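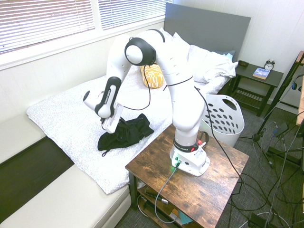 Tuesday, November 14, 2023. Bedroom, folding clothes

Worked on the bed again, with the white quilted blanket as the surface. Blinds left closed but the slats tilted, good daylight. Pillows and the yellow cushion stay up at the headboard.

Dark clothes only today. Plan is 6 folds per garment, starting from a loose pile each time. Khurram Tarar wants the cuffs laid flat before the first fold, so find the elastic and work out from there.

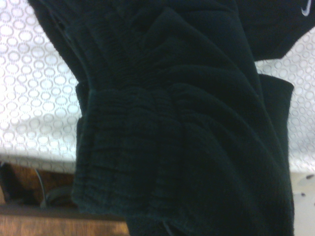
Gathered cuff on the dark fleece, swoosh at top right.

To do: lint roller for the blanket. Write up the fold order for Khurram.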